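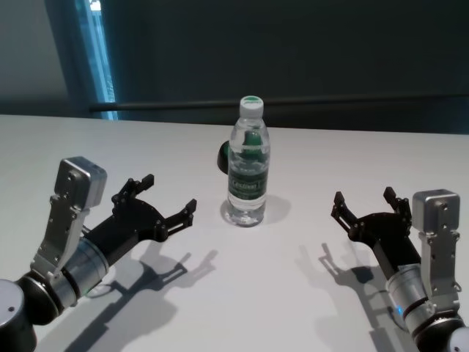

The Water Under Hustusville

For most of its history the town of Hustusville did not think much about water. It came from the hill. It was cold, it had a slight taste of stone, and visitors said it made good tea. Then one November the hill spring went brown for nine days, and the people who live here learned how little they knew about what was coming out of their kitchen taps.

I moved to Hustusville with my wife the spring before that happened, so I can tell it partly from my own memory and partly from what the neighbors told me. English is my third language, and I carry a notebook to write down words I don't know. In those nine days I wrote down "turbidity," "boil notice" and "standpipe."

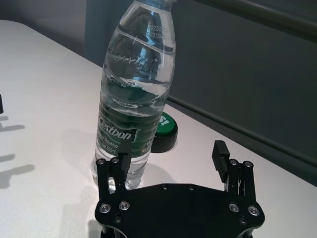

Tuấn Cao

The spring comes out of a limestone shelf above the old Pearce farm, in a place where the ground is always soft. A stone box was built over it before the First World War, and an iron pipe was laid down to the square. The box is still in use. It has a wooden door, and behind the door there is a second, smaller door, and then darkness and the sound of running water. When I first put my head inside I felt the cold on my teeth.

Limestone is a poor filter. This surprised me, as I had always thought of spring water as the cleanest kind. In sand or gravel the rain goes down slowly and leaves its dirt behind, grain by grain. In limestone it goes down through cracks, and some of the cracks are wide enough for a child to walk in. Rain that falls on the pasture at the top of the hill can be at the spring before evening. Whatever was lying on the pasture comes with it.

Tane Merrick has kept the waterworks for the town since he came back from Onstead, where he worked on much bigger pipes. He is a quiet man and does not like to be called an engineer. He took me up the hill with a bag of green dye and a sandwich. The dye is harmless and very strong. He poured it into a sinkhole beside the Pearce fence, 440 yards above the spring, and then we walked down and sat on the wall to wait.

"My grandfather did this with oat husks," he told me. "He had to catch them in a stocking."

We waited 2 hours. I had expected a faint color that only he could see, but when it came the whole channel was green like a lime candy, and it stayed green until we had finished the sandwich and most of my apples. He wrote the time on the back of his hand and later copied it into a ledger. The earlier pages of the ledger are written in pencil by several different people, and some of them recorded the weather more carefully than the water.

The brown water of that November had a simple cause. A bank had fallen in above the sinkhole after heavy rain, and the loose clay went straight down. The town had a chlorine tank but no filter, and chlorine does not work well in cloudy water. So the notice went up on the door of the post office, and everyone boiled. My neighbor across the lane boiled hers in a canning kettle and let it cool on the porch overnight, with a plate on top and a brick on the plate against the raccoons. The store sold all its bottled water on the first morning and then sold out of lemonade, which I could not understand until I saw people brushing their teeth with it.

A town of 3,000 people cannot easily buy a filter plant. There were long meetings in the school gymnasium, and I went to all of them, partly for the language practice. One group wanted to join the pipeline from Onstead, which is river water, treated and reliable. The other group wanted to keep the spring. I noticed that people in the second group talked very little about cost. They spoke about bread, and about their mothers, and about the time the pipe froze and the whole street went up the hill with buckets.

In the end the spring was kept. The fence around the sinkhole was moved back and the cows were moved with it, and the slope was planted with alder and dogwood to hold the clay. In the old pump house there are now 2 slow sand filters, designed by a small company called Domar. A slow sand filter is an old idea. The water sinks through a deep bed of sand, and on top of the sand grows a thin living skin that does a large part of the cleaning. It cannot be hurried. When the skin becomes too thick, it must be scraped off with a flat shovel and allowed to grow again.

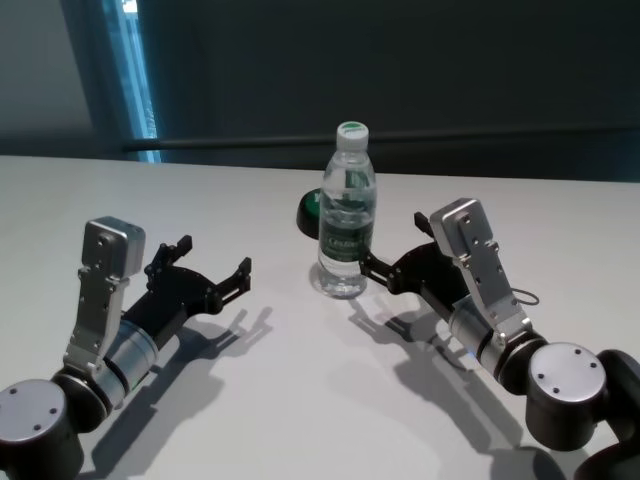 The scraping takes most of a day, and I have helped with it. You stand on boards so that your boots do not press the sand, and you take off only the top, as thin as you can manage. Mine was never thin enough. Merrick went behind me with a rake and said nothing, and I understood it very well in any language.

He still walks up to the stone box every morning before breakfast. There is an electronic meter now that measures the cloudiness and sends the number to his telephone, and he looks at the number when he gets there. Then he opens the first door and the second door, fills a glass jar, and holds it up to the sky. If it is clear, he drinks it and goes home to eat.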